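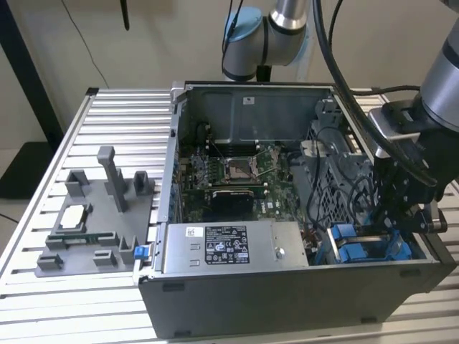 Borkura Refurb Parts
Barebones desktop tower, no processor

Item no. 1207 / Grade B / Listed by Martim Godinho, Sampaio warehouse

Price: $39 as is
Local pickup or shipped
Stock: 17 left from the September lot

Used office tower, sold as a barebones. You bring the CPU, the memory, the drives and the operating system. Board, graphics card, power supply and drive cage stay in. Good starter for a homework machine, a shop bench PC or a parts donor.

What you get

Tower case, dark outer shell, side panel included (off for the photos, goes back on before packing)
Green motherboard, CPU socket empty
Low-profile graphics card, black, fitted in its slot
Silver power supply, label intact
Gray drive cage with the blue-tab caddies
Internal cables as found

What you dont get

Processor
CPU cooler
Memory
Hard drive or SSD
Windows or any other license
Keyboard, mouse, monitor, power cord

Please read that list twice. We get emails.

Condition

Grade B at Borkura means used, complete as listed, cosmetic wear allowed. Scuffs on the outer shell, marks from old asset stickers, a little dust in the corners. Blown out with air but not washed. Small stickers inside the case are left where they are, we don't peel them.

Every unit in this lot was powered up with a loaner CPU and memory before the parts came back out. Got to the setup screen, fan spun, video came up on the card. No long burn-in. If you need a longer test ask for the Metau service, it's a separate item and adds a couple of days. 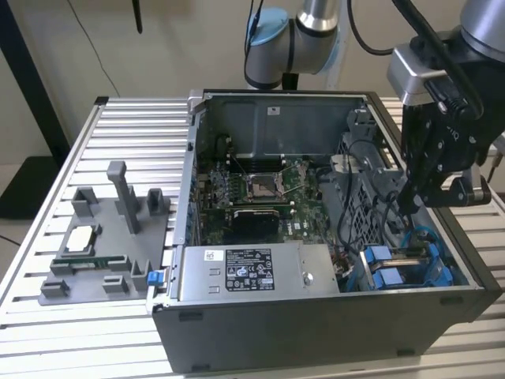 Board side up, socket empty, card and power supply in place. DELL logo is at the lower right of the board.

Before you order a CPU

Check the socket type first. Write to us with the item number and we'll send the board's part number, then look up the supported chips for that exact board. Older boards can be picky about BIOS version. We do not update the BIOS before shipping.

Same goes for memory. Match the type, start with one stick, add the rest once it boots.

Be careful around the open socket. Keep fingers, sleeves and thermal paste out of it. Bent contacts after delivery are not covered, sorry. If you see damage when you unpack, take a picture before you touch anyting and send it the same day.

Drives

Caddies pull out by the blue tabs. Squeeze and slide, no tools. Push the drive in until it seats, slide it back, plug in data and power. Route the black cables back through the side of the cage or the panel won't sit flat. If you want an SSD in there you may need an adapter tray, the Mendari one works for us, sold separately.

Power supply

Original unit. Rating is on the black label on the box itself, check it before you add a bigger graphics card. Don't open the supply. Swaps with a standard supply may not fit, measure first.

Shipping

Double boxed, foam corners. Cards ship installed. Give the graphics card a gentle push when it arrives, they can work loose on the road. Orders over $500 ship free, so anyone taking most of the lot is covered. Pickup at the Sampaio counter until 4:30 pm, bring the order number.

Returns

30 days if it won't get to the setup screen with a supported CPU and memory. Send it back with everything that came in it. No returns for wrong CPU bought or change of mind after the socket has been used.

Questions

Use the contact form and put 1207 in the subject. Goes straight to Martim. Bulk price on request for five or more.

Also in this lot: loose drive caddies, spare side panels, low-profile brackets. Not on the site yet, ask.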